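Vodine Interview Notes -- README

Last updated: 31 May 2026
Maintainer: Martim Figueiredo
Second reader: Kohei Hayashi

What this is

Vodine is a set of coded notes from user research interviews. The interviews were run by the design team at Cisen with people who book and change appointments through the Oda scheduling app. Each record is one remark, trimmed to a sentence or two and tagged by topic. There are 340 remarks from 25 interviews. Audio and full transcripts are not part of the release.

The interviews were semi-structured. Participants were asked to talk through the last time they moved an appointment, then to try the same task in a clickable prototype. Remarks from the two halves are kept apart in the "phase" column.
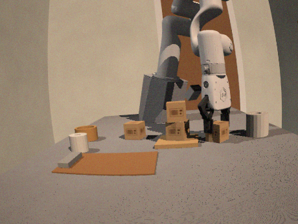
Remarks made while a participant was reading a screen aloud were dropped unless they added something of their own. Small talk at the start of a session was dropped as well.

Files

remarks.csv -- one row per remark
codebook.txt -- topic tags with a short definition for each
guide.txt -- the interview guide, as used from August onward
slides/ -- pages from the internal talk that introduced the set

Columns in remarks.csv

id: running number, no meaning beyond order of entry
session: session code, not linked to a name
phase: "recall" or "prototype"
text: the remark, lightly edited
tags: one or more tags, separated by semicolons
coder: MF or KH 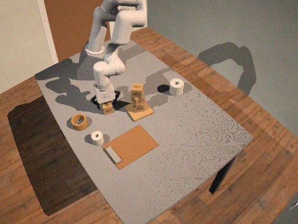 How the remarks were coded

Martim coded everything once. Kohei then coded 200 remarks without seeing the first set of tags. Where the two disagreed, they talked it over and kept one answer, so the file holds the agreed tags only. The "coder" column shows who entered the row, which may differ from who chose the final tag.

The tag "confirm" caused most of the arguments. It was first used for any mention of a confirmation message and was later split into "confirm-before" and "confirm-after". 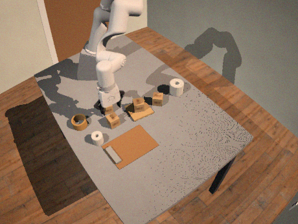
Tags describe what a remark is about and say nothing on how serious the problem is. People new to coding tend to read a long tag list as a ranking, and it should not be used that way. A remark can also sit mostly under one topic with a second one showing at the side, like the small box partly tucked under the gripper, with its top and front face in view. In those cases both tags are given, main topic first.

Known limits

All sessions were held in English at the Uvdale office. People who gave up on the app entirely are not covered. Version 2 of the prototype replaced the calendar view, so remarks on that view apply to the first version only.

Corrections can be sent to Martim with the row id.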